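I still fold my own towels, and after two years of writing the Kavura newsletter I'm a little sore about it! Every fall some company promises me a laundry robot, and every fall I'm at the table doing it by hand.
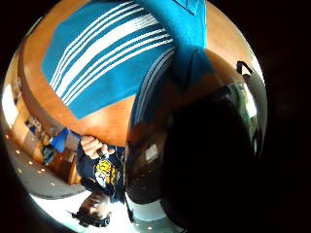 The striped blue towel, flat on the table.

Ellis, the folding machine I asked about in September, costs $2,390 and needs 90 seconds a towel. I need maybe five (okay, ten if the radio's good). Fitted sheets? It won't touch them.

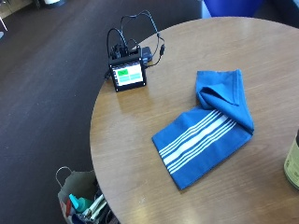 So my answer for this year is no, not yet. Ask me again when one can do socks.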